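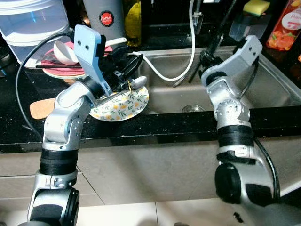

Diapo 1. Poste évier, vue de tête. Assiette à motif floral en prise à gauche, bras droit à vide au-dessus du bac.

Notes orateur -- entretien de la cellule bimanuelle Denderier, poste évier
Version du lundi 8 octobre 2018

Se présenter rapidement. Rappeler que la partie commande a été traitée par Myung-ja Hyun en février et que je n'y reviens pas. Objet du jour : réglage des doigts, cheminement des câbles, caméras de poignet. Durée cible 20 minutes, questions à la fin.

Configuration. Deux bras identiques, un contrôleur Zokent par bras, superviseur Kong sur le poste fixe. Les bras arrivent par l'avant du plan de travail, face au bac. Conséquence pour la maintenance : les articulations basses sont accessibles sans rien démonter, les pinces ne le sont qu'en position de service. Ne jamais intervenir sur un doigt avec le bras au-dessus du bac. Une vis perdue part dans la bonde, et le siphon se démonte moins vite que la pince.

Doigts. Plats, deux trous de fixation, montage direct sur le corps de pince. Les teintes diffèrent d'un côté à l'autre, sans incidence sur la cote. Insister sur l'ordre de serrage : vis basse au contact, vis haute au contact, puis couple final en deux passes. Un doigt serré d'abord en haut prend un léger angle, et l'angle se lit ensuite comme une erreur de fermeture dans le journal.

Prise des assiettes. La prise se fait par le bord, assiette inclinée. L'effort passe donc par une zone de contact courte et l'usure se concentre en bout de doigt. Contrôle visuel toutes les 300 prises, remplacement systématique à 700, même si la surface paraît correcte. Ne pas attendre le premier glissement. (Si question sur le choix de 700 : valeur relevée à Hanthorpe sur le premier jeu, non recalculée depuis.)

Compteur de cycles à remettre à zéro dans Kong ET dans le Zokent du bras concerné. L'oubli du second est la cause la plus fréquente des alarmes 39.

Caméras de poignet. Passer lentement sur cette partie, c'est celle qui a généré le plus de tickets.

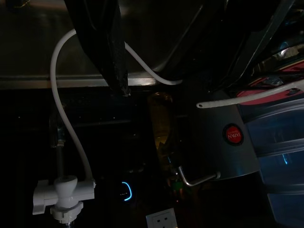
La caméra tourne avec le poignet. L'orientation de l'image ne donne donc aucune indication sur la verticale du poste, et un opérateur qui cherche un repère à l'œil se trompe une fois sur deux. Toujours passer par le repère outil affiché dans Kong. Vérifier trois points avant de valider la caméra :
-- le doigt entre dans le champ par le même bord qu'à la mise en service ;
-- la pointe du doigt reste visible, pince ouverte et pince fermée ;
-- l'exposition est verrouillée.

Sur l'exposition : les surfaces noires absorbent presque tout, l'inox et les plastiques blancs renvoient beaucoup. En mode automatique, le gain monte puis chute dès qu'un objet clair entre dans le champ. Réglage retenu, exposition fixe. On accepte des fonds bouchés.

Nettoyage de l'optique : chiffon microfibre sec, bras hors couple. Pas de produit vaisselle, il laisse un film.

Flou de bougé. Laisser la diapo suivante affichée pendant toute l'explication. 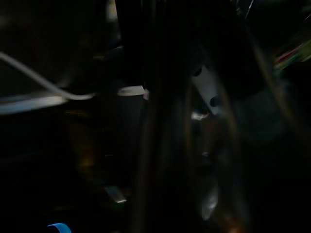

Diapo 9. Caméra de poignet, fort flou de bougé. La plaque claire à deux trous reste lisible à droite du doigt.

Une image de ce type ne justifie pas à elle seule un démontage. Procédure : immobiliser le bras, reprendre une image, comparer. Si l'image fixe est nette, l'optique est hors de cause et on regarde la vitesse de poignet et le temps de pose. Si elle reste floue, contrôler dans l'ordre la bague de mise au point, les vis du support caméra, la propreté de la lentille.

Les deux trous de la plaque servent de référence pour la comparaison. Si leur position par rapport au doigt a changé sur image fixe, reprendre le serrage avant de toucher à la calibration. Recalibrer sur un support desserré fait perdre une demi-journée, je l'ai fait deux fois.

Câbles. Graisse interdite sur les gaines. Contrôler le rayon de courbure à l'articulation basse, bras replié puis bras tendu. Dépose complète du faisceau à 1 000 heures de marche -- prévoir deux personnes et étiqueter les connecteurs avant de débrancher.

Diapo 11, tableau des périodicités. Ne pas le lire. Renvoyer à la fiche imprimée.

Questions. Si on me demande le délai pour les doigts de rechange : voir avec Denderier, je n'ai pas de date.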